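Garra que pega a mesa junto com a toalha: como achar a causa antes de culpar o modelo

Setembro de 2018

Quem já pôs um braço robótico para dobrar pano conhece a parada de proteção no meio da descida. O braço trava, o log acusa força excessiva no eixo vertical e alguém na sala diz que a política precisa de mais treino. Desconfie. No nosso caso foram 311 tentativas registradas, 40 terminaram em parada, e retreinar não mexeu nesse número. O manual do controlador Drallero manda "verificar a carga útil". Verifiquei. Não era isso.

O roteiro abaixo serve para braço de mesa com garra de dois dedos e tecido sobre feltro. Se a sua mesa é rígida e sem forro, pule o passo 3.

Antes de tudo: botão de emergência ao alcance da mão, velocidade reduzida e ninguém com os dedos no pano enquanto o braço tem energia. Parece óbvio, mas o hábito de "só ajeitar a pontinha" com o robô parado em proteção é o que mais me preocupa nesse tipo de bancada. Parado em proteção não quer dizer desligado.

Passo 1. Não rearme logo.
Anote a posição do eixo vertical e a força lida no momento da parada. O software da Golard apaga os dois valores no rearme (sim, eu também achei absurdo). Sem eles, você vai ficar adivinhando.

Passo 2. Compare com a toalha aberta.
Estenda a toalha numa camada só, abra a garra e desça em modo manual até as pontas tocarem o tecido. Anote a altura.

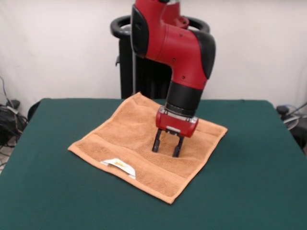

Toalha estendida, dedos abertos, pontas no tecido.

Repita em 5 pontos diferentes, incluindo um perto da bainha e outro sobre a barra tecida. Se as alturas variarem muito entre si, o problema pode ser a mesa ou a fixação do pedestal, e o resto do roteiro não vai ajudar até você resolver isso.

Passo 3. Desconte o forro.
O feltro cede, e cede de um jeito diferente depois de uns meses de uso. A altura de mesa gravada na nossa configuração era de novembro do ano anterior, medida sem forro nenhum. Meça de novo com o feltro no lugar e grave o valor novo. Fizemos isso e as paradas caíram, mas não sumiram. O suporte da Grevex deu o caso por encerrado nesse ponto; eu não daria.

Passo 4. Teste com o pano embolado.
É aqui que o limite de força costuma enganar. Numa camada só, a ponta do dedo chega à mesa quase sem aviso. Num monte de dobras, a resistência cresce aos poucos e o controlador pode ler isso como colisão bem antes do fundo.
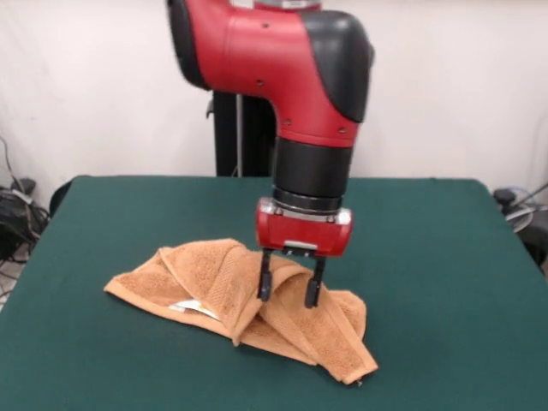 Desça devagar, em passos curtos, e anote a força a cada passo. Faça pelo menos seis descidas, desmanchando e refazendo o monte entre uma e outra - com o braço sem energia, repito. O que interessa é a curva. Se ela sobe suave e a parada vem no meio da subida, o limite está baixo para tecido dobrado. Se há um salto seco, o dedo bateu em alguma coisa dura, e aí aumentar o limite é a pior ideia possível.

Passo 5. Olhe os dedos.
Com a energia cortada, procure folga na fixação e fios presos nas pontas. Felpa puxada engancha, e um dedo enganchado sobe levando a toalha inteira. Confira também se a etiqueta da toalha não está ficando entre os dedos.

Passo 6. Só agora mexa no limite.
Aumente o mínimo possível e refaça os passos 2 e 4. Não copie valor de fórum. O ajuste que circula com o nome de "perfil Mekonnen" praticamente desativa a proteção no eixo vertical, e já vi gente usando isso com pessoas ao lado da mesa. Se a única maneira de acabar com as paradas for essa, deixe as paradas.

Ainda nos sobra uma ou outra, sempre com a toalha muito embolada. Suspeito do filtro do sensor de força, mas não tenho medição que sustente a suspeita, então não vou recomendar troca de nada. Guarde os logs de antes e de depois do ajuste na mesma pasta, com o valor do limite no nome do arquivo.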